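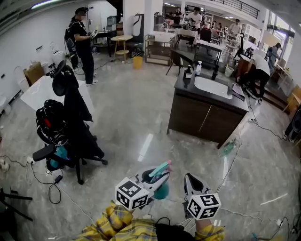
Enda Fahy

Call for Participants: Online Soccer Management Game, Closed Test Season

Kovura is seeking players to take part in the closed test season of Ovix, an online soccer management game for web browsers. The season will open in October and will run for 26 match rounds. Applications are invited from adults who play sports games online, whether regularly or only now and then. Experience with management games is welcome but is not required.

About the game

Each participant will take charge of a club in the Hutville League. Managers select the lineup, set the training plan, handle transfers within a fixed budget, and choose tactics before every match. Matches are played out in text and on a simple two-dimensional field. Managers may make substitutions and change formation while a match is in progress. Participants who do not log in before kickoff will have their most recent lineup used automatically.

What participants will do

Participants are expected to manage their club for the full season and to submit lineups for every round. A short questionnaire will be sent after each group of matches. It covers the transfer market, the match screen, the clarity of the rules, and any errors met during play. Faults should be reported through the form inside the game, with the round number and a brief account of what was being attempted at the time.

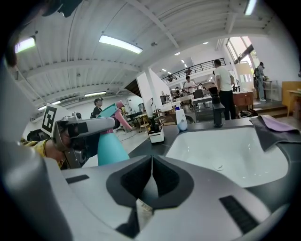

Teal spray bottle with a pink nozzle.

Places and selection

There are 300 places in the test season. Applicants who are not selected will be placed on a waiting list and may be offered a club if a manager withdraws before round 5. Clubs are assigned by draw, and requests for a particular club cannot be considered.

Requirements

Applicants must be 18 or older, must be able to read and write English comfortably, and must have a computer with a stable internet connection. The game does not yet run on phones. Employees of Kovura and members of their households may not apply. Each person may hold one account only. Accounts found to be sharing players or arranging results will be removed from the league.

Recognition

Participants who complete the season and return all questionnaires will receive 600 game credits, valid in the public version of Ovix. The winner of the league will also have the Heffernan Cup named in the club's records. No cash payment is made, and credits cannot be transferred.

How to apply

Applications are made through the form on the Ovix registration page. Please state which sports games you have played in the past year and the hours at which you are normally online. Evening matches begin at 7:30 p.m. Eastern Time. Selected applicants will be notified by email and must confirm their place before the draw is held.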